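The Bench Column: old towers, second winds

October 2026

So I finally got through to the part of the Zendthorpe repair pile I'd been putting off since February, which is the desktop towers. Laptops I'll do all day long. Towers I tend to walk past, mostly on account of my back, and also because the first one I ever opened cut my knuckle on the edge of the case and I hold a grudge. But we had 11 of them sitting under the window and people had started putting their coffee on top of them, so it was time.

I want to talk about processors this month, as I've had more questions on those than on anything else. People are fine with memory. They're fine with swapping a drive (well, mostly fine, and somebody still owes me a drive screw). Then they see the square metal lid in the middle of the board and back away like it's going to bite. It won't! It does want a little patience, though, and a clear spot to set it down.

My rule is that everything small gets a home before the case gets opened. The chip has a pocket, the memory stick has a slot next to it, and nothing goes on the bench loose. I used to use a muffin tin. The muffin tin was great for screws and terrible for processors, and I'm not going to tell you how I found out. A holder with square pockets is so much nicer, and if you have access to a printer you can make your own in an evening.

Then lay the tower on its side with the inside facing up. I know it takes over the whole table. Do it anyway. Trying to seat a chip in a tower that's standing upright is a great way to drop something into the power supply end and spend your lunch break fishing for it.

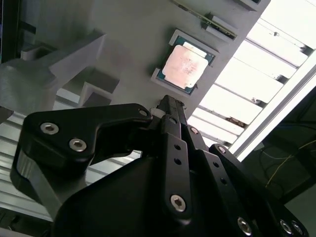
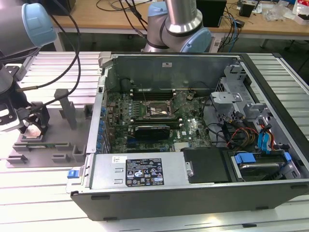
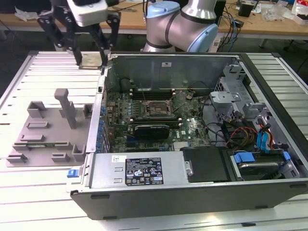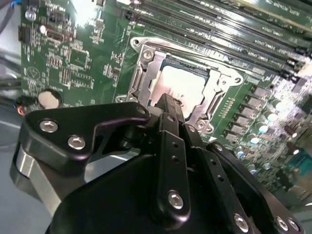
Bhat wrote in to say that the chip is the easy half, and that the real trouble on these older desktops is getting the old thermal paste off without smearing it all over the lid. Use a coffee filter and a drop of rubbing alcohol, the note went on, wipe from the outside in, and quit using paper towels, they leave fuzz.

Fair enough, and I've switched to coffee filters as of last week. I like them a lot. They don't shed, and they're cheap (the pack I bought says 1000 on it, so I guess I'm set until I retire).

A few other bits while I'm on the subject. Hold the chip by its edges and keep your fingers off the underside. Find the little corner mark and match it to the mark on the socket before you lower it, and let it settle in under its own weight. If it rocks, pick it straight up and look again. Don't slide it around hoping. The lever takes more push than you'd expect the first time, so if the chip is sitting flat, go ahead and close it.

Get the cables out of your way first, too. I fold the drive cables over toward the side and leave them there until the cooler is back on. And take a picture with your phone before you unplug anything. I have 303 pictures of cable ends on mine right now and I've needed maybe four of them, but I really, really needed those four.

Spare coolers are in the Brevari bin on the bottom shelf. Please put the brackets back with the cooler they came with. Next time I'll get into memory sticks that look the same and aren't, which ate most of my Monday.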